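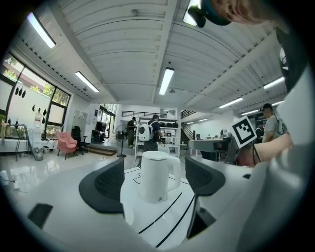

How to descale an electric kettle

Hard water leaves a chalky crust on the inside of a kettle. White vinegar will take it off.

Unplug the kettle and pour out any old water. Fill it halfway with equal parts white vinegar and cold water, then plug it in and bring it to a boil. Switch it off and leave it for 38 minutes – longer if the crust is thick.

Pour the mix down the sink. Wipe the inside with a soft cloth, but keep steel wool away from it. Never put the kettle or its base under the tap.

Fill with fresh water, boil and empty. Do this 2 times, or until the vinegar smell is gone.

If you don't like vinegar, use 2 tablespoons of citric acid in a full kettle of water. Add it after the water has boiled, as it can foam up.

In Dremimwood, where the water is very hard, I do this every month.

Posted by Isla Hepburn in Kitchen Care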